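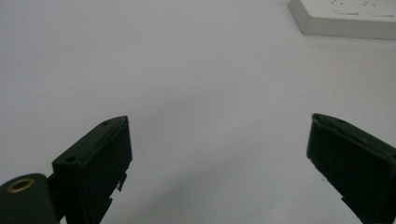

The shared work tables at Celmont went into use on Oct 11, 2020, after a summer of measuring and arguing about cords. Yu-na Cheon picked the table layout and Ye-rin Maeng handled the power. The tops are plain white with no holes drilled in them, so the power strip sits right on the surface, set at a slight angle. It is white too and blends in well.

We looked at floor boxes in July and dropped the idea. The quote came to 626 dollars per table, and the room may be rearranged again next year. Loose strips can move with the tables – that settled it.

**Outlets and switches**

Ye-rin wanted a strip that lies low and has rocker switches along one side, so that a lamp can be shut off without pulling the plug.
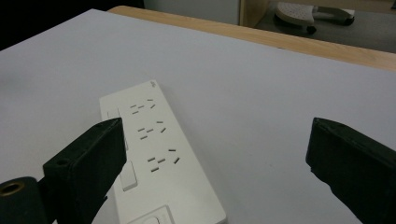 Borkora, the smaller room next door, gets the same setup once its tables arrive. The budget there is up to 282 dollars for cords and strips together. Yu-na has asked for a shelf under each table to keep bags off the floor.

Please leave the strips on the tables at the end of the day and switch off anything you plugged in. Heaters and kettles stay in the Giltari kitchen. Spare cords are in the tall cabinet by the door, second shelf – sign the sheet if you take one home.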